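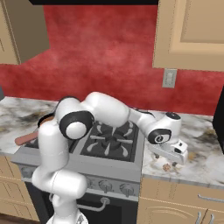
Lesezeit: 2 Min.

Texturen randomisieren, Policy bricht ein
Kvido Čierny
Trainiert mit 4000 simulierten Demos, Küche wie oben. Mit zufälligen Wand- und Arbeitsplattentexturen nur noch 37 % Erfolg. Normal?

Ilango Mudaliar
Ja, bei festem Datenbudget. Texturen pro Episode ziehen, nicht pro Frame. Bei uns:
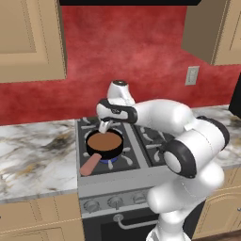
Greifer über der Pfanne, Brenner an

Danach 3 Seeds mitteln.

Vlastimil Havlíček
Hatte ich auch, größerer Encoder half.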